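My grandmother's etiquette manual, printed in 1934, gives 16 pages to afternoon tea and a single line to what happens when someone turns up hungry.

Anneliese Voß has catered wakes, christenings and one very tense auction, and she still cuts everything corner to corner. Squares, she says, look like school.

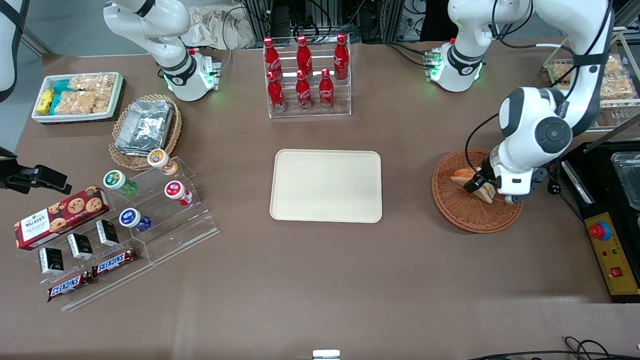

Triangles on wicker, orange filling.

The crusts are another matter — she keeps them, and her chooks have grown enormous.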